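Courses > Film and TV Production > Music for Picture > Session 5 notes

SESSION 5: SPOTTING, TEMP TRACKS AND THE CUE SHEET

Hi all, these are the notes I promised on Friday, cleaned up a bit (I was talking fast and the projector ate half of our hour). If you were in the room you can skip to the part about temp music, where I've added a lot. If you missed it, start from the top and then borrow someone's cue sheet, because the one on the whiteboard got wiped.

What we mean by spotting

A spotting session is when the director, the composer, the picture editor and usually the music editor sit down with a cut of the film and decide where music goes. You watch a scene, you stop, you talk, you watch it again. You decide where each piece starts, where it ends and what it's supposed to be doing there. That's the whole job, and it can take a very long day.

Each separate piece of music is a cue. Cues get a number, and the number tells you where the cue lives. The old system goes reel number, then the letter m, then the order within the reel, so 3m2 is the second cue in reel three. Plenty of people still use it even though there hasn't been a physical reel anywhere near the project. Learn it! You will look lost in your first meeting if somebody says "let's go back to two-em-four" and you start hunting for the timestamp.

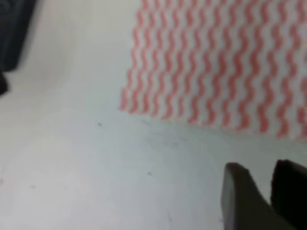
A striped cloth on a white surface.

Our main case this term is Flistham, the feature I music-edited for Thomas Bianchini. It's a small film, 72 minutes without credits, mostly two people in a house who won't tell each other what happened to the dog. We came out of spotting with 21 cues. I thought that was too many. Thomas thought it was too few, and Evaristo Caruso, who wrote the score, kept very quiet and ate all the grapes.

What I want you to get from Flistham is how the conversation goes, so here is the sort of thing we said, cue by cue, for the first reel.

1m1. Main title over the road. Thomas wanted it to start on black, before any picture. Evaristo asked if there would be any sound under the black (wind, tires, anything). There wasn't any at that point, so we agreed the music would come in alone and the tires would sneak up underneath it. That had to be written down for the sound team, who weren't in the room. Write these things down for people who aren't in the room.

1m2. First time we see the kitchen. In the cut there was temp music all through it. We tried it dry and everyone sat up. The cue was dropped, and then three weeks later it came back at half the length, starting after the phone call. It kept its number.

1m3. The radio. Source music, so it comes out of something in the story. More on source below, because this is where half of you got tangled up in the quiz.

1m4. The argument on the stairs. We spent most of the morning on this one. Thomas asked for "something angry" and Evaristo asked who was angry. That's a very good question to steal. If the actors are already shouting, an angry cue is just more shouting, and you'll also have a fight with the dialogue in the mix. What he wrote in the end was slow and very low, and it begins on the younger sister's face after she has stopped talking.

Questions to ask in the room

I don't have a magic list, but these are the ones I use over and over:

- Whose side is the music on?
- Does it know something the character doesn't know yet?
- What's the exact frame it should start on, and is there something to hide the start behind (a door, a cut, a line)?
- How does it get out? Does it end, fade, or get chopped off?
- Is there dialogue, and how important is it that we hear every word?
- Could we do this with no music?

Ask the last one even when you're the composer and it costs you a cue. Directors remember it kindly.

Temp music, and how to live with it

Okay, temp. A temp track is music borrowed from somewhere else and laid against the picture while you're editing, so the cut can be screened before there's a score. It's useful! Editors cut better with it, producers panic less, and it gives the composer a clue about tempo and mood that words often don't.

The trouble is that people fall in love with it. You'll hear it called temp love, and I've seen it flatten very good composers. A director who has watched a scene with the same piece for four months hears anything new as wrong. Mirko Costa, who cut a short called Grumura and came in to visit last year's group, told us he swaps his temp every couple of weeks on purpose. The director complains every single time, and Mirko does it anyway. On Grumura there was one scene, the boat scene, where he didn't swap it, and guess which cue got rewritten five times.

Some habits that help:

Keep the temp on its own tracks, labeled clearly with title and where it came from. When somebody says "what was that lovely thing in the boat scene," you need to be able to answer.

Be ready to play any scene without it. Before spotting, I make a version of the cut with temp and one without, and I bring both. If the composer would like to see the film dry first, let them. Evaristo won't listen to temp until he's seen the film through once, and we plan the day so he can.

When the director loves a piece of temp, find out what they love. It might be the tempo. It might be that it has no drums, or that it stops for a second right before the door opens. Often it's one tiny thing, and you can put that one thing in the notes and let the composer do something else with the rest.

And please don't temp with a famous song you can't afford. I know, I know. It sounds great. It will sound great right up to the day of the license quote, and then everything you put there instead will feel like a downgrade.
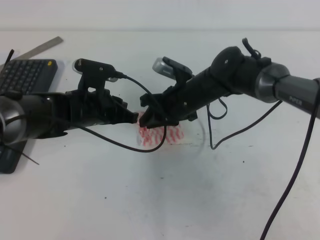

Two black robotic arms above a white tabletop.

Source and score

Source music (some books say diegetic) is music the characters could hear: a radio, a bar band, a kid practicing scales next door. Score is music only we hear. That's simple enough until a filmmaker starts sliding between the two, and they love doing that.

In Flistham the radio in 1m3 starts out thin and tinny in the kitchen. When the older sister walks out to the car, the same tune opens up into full stereo and carries us down the road. On the cue sheet we logged that as one cue with a note at the change. You could argue for two. I've worked with mixers who'd want two, so ask early.

A few of you wrote in the quiz that source music doesn't need spotting because "it's just there." It needs it even more! Somebody has to choose it, clear it, and decide if the actors are supposed to react to it. If anyone dances, hums or taps along on camera, it has to be chosen before the shoot, and that means a conversation with production long before any of us normally get a call. I once got handed a wedding scene where the whole cast had been dancing to a click and nobody had written down the tempo. I found it in the end by tapping along with the bride's shoes. I don't recommend it.

Writing spotting notes

Your notes are the one thing everyone takes home from the session. For each cue, put down:

Cue number and a working title (keep the title short, it's going to be a file name)
Start time and what we see or hear at that moment
End time and the same
Source or score
What the music is for, in one plain sentence
Anything somebody promised to do

Keep the "what it's for" line in the director's own words if you can. "She's not ready to forgive him but she's thinking about it" is far more use to a composer than "tender, bittersweet." If the director and the producer disagreed, say so in the notes and say who had the last word. You'll thank yourself in the dub.

I use Bruvo for this, mainly because I've used it forever and it exports a list that composers can drop into their own sessions. A spreadsheet is fine. A paper notebook is fine if you type it up the same night. What isn't fine is a voice memo. Two people handed me voice memos last time. One was mostly chewing.

Spotting notes and cue sheets are two different documents, by the way, and I was sloppy about it in class, sorry. The spotting notes are the plan. The cue sheet is made at the end and lists the music that really ended up in the finished film, with titles, writers, publishers, durations and how each piece was used. It's what gets filed so that writers can be paid. Composers care about it enormously and so should you. If a cue got trimmed to 10 seconds in the final mix, the sheet says 10 seconds, whatever the notes used to say.

Homework for next time

1. Download the Pellegrini scene from the course folder (the one in the train station, without music). Watch it twice before you write anything.

2. Spot it. Full notes in the format above. You decide how many cues, and zero is allowed, but then I want a good paragraph on why.

3. Put a temp track on one cue, then replace it with something very different in tempo. Write half a page on what changed in the performances. They'll seem to change, I promise, even though the picture hasn't moved by a single frame.

4. Bring two copies of your notes. We'll swap in pairs, and your partner will try to describe your music from the notes alone.

We're in room 437 for this one because we need the bigger speakers. Bring headphones too. If you're in the February resit group, do items 1 and 2 only and send them to me directly.

Reading: the handout chapter on hit points, and skim the one on click tracks. We'll need the math for session 6, so if tempo and frame rates make your eyes glaze over, come to my office hour and we'll work through it on paper with the stairs scene.

Debora

We use cookies to remember your login and course settings. Accept | Manage preferences

Contact the course office | © Music for Picture course pages | Back to top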